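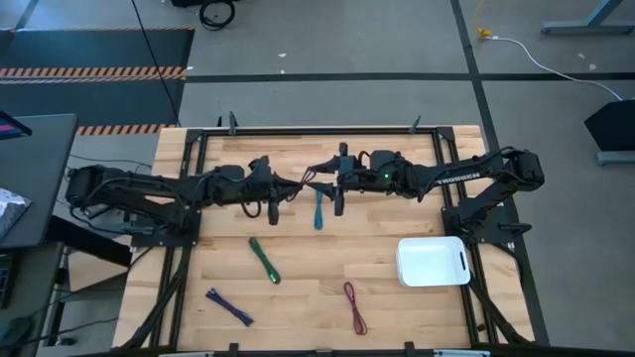 The cable table, with the maroon bundle between the two arms and four more waiting.

March 7, 2020

Saturday, so no work, and I have the kitchen to myself until lunch. I said I would write down what the first weeks with the arms have been like while I still remember them in the right order. I have already got some of it muddled.

I have been at Molen for long enough to have packed cable by hand in both buildings. The job has always been the same. Bundles come through from winding, you check the tie, check the colour against the sheet, put them in a bin, and when the bin is full you carry it to the racks. A good packer does 600 in a shift without rushing. I did that for years and my thumbs know all about it.

The arms came in after the new year. There are two of them on one table, facing each other, and the bundles go down on the wood between them. They are slower than I thought they would be. I had pictured something from a car plant, all swinging and banging, and they are more like two people trying to pass a jumper across a table without creasing it. One picks up, the other takes hold, and the bundle is meant to end up in the white bin on the right. When it goes well it is dull to watch, and I mean that kindly.

When it goes badly it is nearly always the loops. A bundle that is tied tight in the middle is fine. One with a loose loop at the end will catch on a finger and either come along when it shouldn't or drop short. Any packer would shake it loose without thinking. I had never thought about how often I did that until I had to write it down for the people setting the thing up. They asked me to list everything I did with my hands between picking up a bundle and letting go of it, and I filled a page and a half and then remembered more on the bus.

My job on paper is now "cell attendant". I lay the bundles out, keep an eye on the arms, stop them if something snags, and mark the sheet. I do the colours as well, as the navy and the dark green are easy to mix up under our lights and I'd sooner trust my own eyes for now. There is tape on the floor round the table and we are meant to stay outside it while the arms are moving. The first week I stepped over it twice out of habit and got told off both times, fairly.

Friday's count was 80 bundles between the morning break and dinner. By hand I'd have done a good deal more than that. The supervisor says not to compare yet, and I try not to, but you can't stand next to a job you did for that long and not do the sum. On the other side of it, I went home on Friday without sore hands. I peeled potatoes and didn't notice until I'd finished.

The talk in the canteen is mostly about May. That is when Perdale, the other building, is supposed to get its own table, and people there want to know if anyone will be moved. We were told at the meeting that no packing jobs go this year. Somebody asked about next year and was told it was too early to say. I thought that was a straight answer, although it did not cheer anybody up. The night shift are more worried than we are. They think a table that doesn't need its tea will end up on nights, and I can see why they think it.

I have mixed feelings and I'll put them both down. I don't miss the packing itself. I do miss the bench. There were five of us along it and we talked all day – who was poorly, what was on telly, whose lad had passed his test. Now I am on my own by the table with the fans going and the nearest person is too far off to hear without shouting. I have asked if the table could be turned so that I face the others. They wrote it down. The cables all run across the floor to where it is now, so I expect it will take a while.

The training was better than I feared. We had 2 days of it, with a binder from Wostel that I have since read properly, apart from the part on wiring. I can start the table, stop it, clear a snag and bring both arms back to where they begin. I was nervous about the stop button for the first few days and pressed it far too readily. Now I wait a second and watch. Often the arm gets there by itself.

Pay is the same. There is meant to be a look at the grades once the Mathias order is out of the door, and that order is 1,366 bundles in mixed colours, so we shall be at it a while. Most will still be packed by hand. The table gets the short ones.

Things to raise on Monday: a stool, the lights over the table, and a second bin so that I am not stopping everything each time one fills up. Also whether the tie on the magenta ones could be moved nearer the end, as they are the worst for loops. I'll ask winding first before I put it on the sheet.

It has started raining and the washing is out.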